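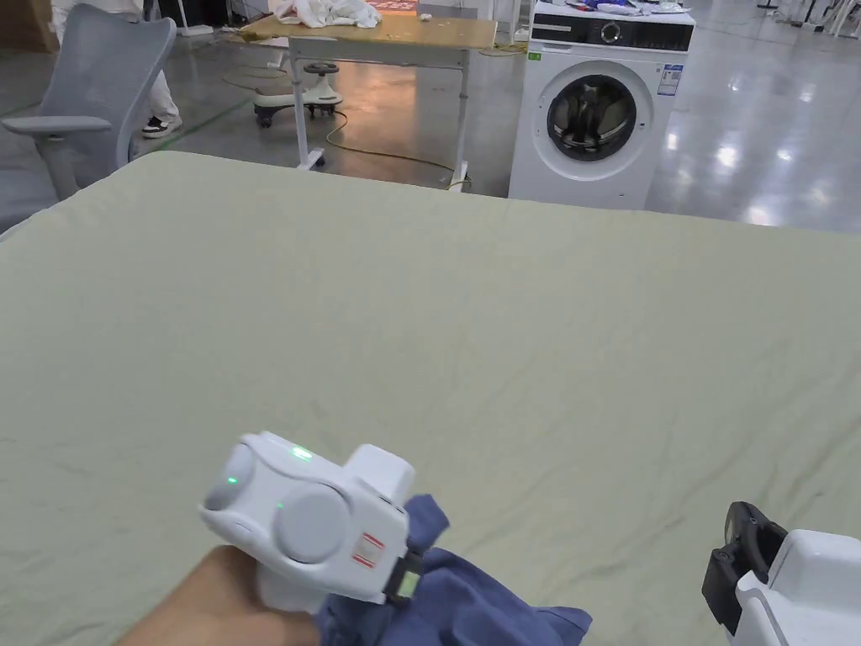

Aniela Rutkowska has looked after the Saxena message board for nine years, and most of what she does there is move things. Threads land in the wrong section, or two people ask the same question an hour apart, and she puts them together. She does it from home in Flalton, usually in the evening. When we spoke it was laundry day, with a pale green fitted sheet still a bit creased and something dark blue crumpled on top of it, and she talked about merging threads for most of an hour.

"People think a moderator spends the day banning members," she said. "I've banned 12 in all that time. Most of them were selling handbags."

Saxena is a general board with a long tail of hobby sections. It began as a place for people restoring old sewing machines and spread from there. The oldest machine anyone has posted, a treadle model from 1903, still has its own thread, which Rutkowska keeps pinned. She joined to ask about a broken bobbin winder and was made a moderator the following August.

The board moved to new software last year, and she is frank that it went badly at first. Signatures vanished and the search only looked at thread titles. Private messages came across, but with the senders' names missing.

"So you had an inbox full of letters from no one," she said. "I had to tell people we couldn't get the names back. Some of them were very upset, and I don't blame them."

The technical side was done by Tatu Swai, who also runs the Tudico board and had moved that one the year before. He told me the names could have been kept if the export had been done in a different order.

"I know that now," Swai said. "On Tudico hardly anyone used messages, so I never saw the problem. I should have tested it with a proper copy of Saxena first, and I didn't."

He has since written up the order of steps for other boards. Sinbridge followed it when they changed over and kept everything except the avatars, which members had to upload again.

I asked Rutkowska what new members get wrong most often. She said they post their first question as a reply to somebody else's thread, usually an old one. The button for a new topic is at the top of the section list and the reply box is at the bottom of every page, so they use the box.

"I split it off, give it a title and send them a message with the link. It takes two minutes. I used to leave a note in the thread telling them off a little, and then they didn't come back."

There are 26 sections now. She would like fewer. Dörte Ehlers, who moderates the pattern swap, disagrees and has said so on the board at some length. Ehlers thinks small sections are where the regulars talk to each other, and that folding them into a bigger one would finish them.

"Dörte has a point about the pattern swap," Rutkowska said. "I don't think she has one about the section for zips."

A vote on the sections is open to any member with over 9 posts. Rutkowska hasn't voted yet. She wants to read the rest of the replies first, and there are four pages of them.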